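Enseñar con las manos, cobrar por horas

Vuelve la vieja promesa de que programar un robot será tan fácil como enseñarle a un sobrino a poner la mesa. Se coge el mando, se mueven los brazos de la máquina desde una silla, se repite la tarea unas cuantas veces y el sistema aprende solo. La versión de esta temporada la firma Groten, que en septiembre presentó Sisarton, su entorno de cocina simulada para grabar demostraciones por control remoto. Una persona maneja dos brazos en la pantalla, el programa guarda cada movimiento y con ese material se entrena después la política de control.

Sobre el papel suena bien. En la simulación no se rompe ningún plato, no hay que fregar y la encimera vuelve a su sitio con una tecla. El operario puede estar en cualquier parte. Groten habla de «democratizar la destreza», expresión que convendría multar.

Fui a probarlo a Zulitz con bastantes reservas y salí con casi todas. La tarea que me tocó era de las fáciles: llevar un tomate a una fuente. Dos manos, dos objetos, una distancia corta. Tardé 21 intentos en conseguir una grabación que el programa diera por válida, y eso con un técnico al lado que me decía cuándo abrir el pulgar. Cerrar unos dedos ajenos sobre algo redondo que no pesa ni se nota es una experiencia rara. Uno mira la pantalla y calcula, porque en la palma no siente nada. A ratos el tomate salía despedido como una bola de billar - cosas del motor físico, me explicaron - y había que volver a empezar.

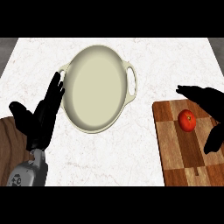
Vilmos Illés opina que ahí está precisamente el problema y que se está discutiendo poco: una demostración hecha sin tacto enseña a la máquina a trabajar sin tacto. Quien maneja el mando aprende trucos para contentar al simulador, se acerca de más, aprieta cuando no toca, corrige tarde, y todo eso queda grabado como si fuera pericia. Según Illés, con menos demostraciones tomadas guiando a mano un brazo de verdad se llega más lejos, aunque reconoce que cansa mucho más y que no hay oficina que aguante una jornada entera de eso.

En Groten responden con cifras. Para la tarea del tomate han reunido 558 demostraciones válidas y la política entrenada con ellas acierta, dentro del simulador, en el 54 por ciento de los casos. Pregunté por los resultados fuera del simulador y me remitieron a una publicación futura, sin fecha. Pregunté también cuántas grabaciones se habían descartado para llegar a las 558 y no lo tenían a mano. Es un dato que cambia bastante el cálculo: si los demás necesitan la mitad de los intentos que necesité yo, alguien ha pasado muchísimas horas moviendo un tomate que no existe.

Esas horas, por cierto, las paga alguien. Güneş, que ofrece operarios a distancia para este tipo de trabajo, cobra por demostración aceptada, de modo que los intentos fallidos corren por cuenta de quien maneja el mando. Una sesión dura unas 2 horas, con una pausa. El folleto lo llama «jugar para enseñar». Pedí hablar con alguno de los operarios y todavía espero contestación.

No digo que el método no sirva. Para tareas con objetos grandes y rígidos seguramente da un punto de partida decente, y como forma barata de descartar ideas malas me parece razonable. Lo que no veo es el salto de ahí a la cocina de nadie, y menos con los plazos que se manejan en las presentaciones. Un tomate real puede estar blando por un lado. El del simulador tiene siempre la misma piel.

Sisarton se puede probar con cita previa en Zulitz. La próxima sesión abierta es el 5 de diciembre de 2018, por la tarde, y hay que apuntarse antes con nombre y correo. Recomiendo pedir que enseñen también las grabaciones descartadas.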